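Print this page | E-mail this release

Skullar Opens Hand-Guided Teaching Program for Kitchen and Lab Tasks

KENBERG – Skullar, a developer of software for robot arms, today announced the opening of its hand-guided teaching program at the company's Kenberg workspace. The program lets people with no programming background show a robot arm a task, either by moving the arm by hand or by steering it from a remote station.

The program starts with 56 everyday tasks, among them stirring, pouring, wiping and placing tools in containers. Each task is shown to the arm 19 times by at least 2 different operators, so that the recorded motions include the small differences in speed and grip found in ordinary work.

"A cook or a lab technician already knows how the job should be done," said Edgars Jaunzems, director of product at Skullar. "Our role is to give that person a direct way to pass it on, and to record the motion faithfully enough that the arm can use it."

Operators begin with hand guiding, in which the arm's joints are released and the person leads the gripper through the motion. They move to remote control for tasks that call for a clear view of the work – lowering a utensil into a tall vessel, for instance. Both methods store data in the same format.

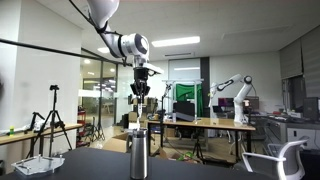

A robot arm holds a slim tool at the mouth of a stainless steel pitcher in an indoor robotics workspace.

Training for new operators takes nine hours and covers safe handling, the remote station and the review of recordings. Recordings with a dropped tool or a long pause are marked and kept in a separate set.

"Reviewing takes patience, and we have set aside staff time for it," said Ivars Jõgi, head of operator training. "The people who show the task also check the recording."

The first group of operators comes from Rozīte, a catering company, and Zedberg, a supplier of laboratory services. Applications for the second group open in March.

Media contact: Skullar Press Office, Kenberg
© Skullar. All rights reserved. | Back to top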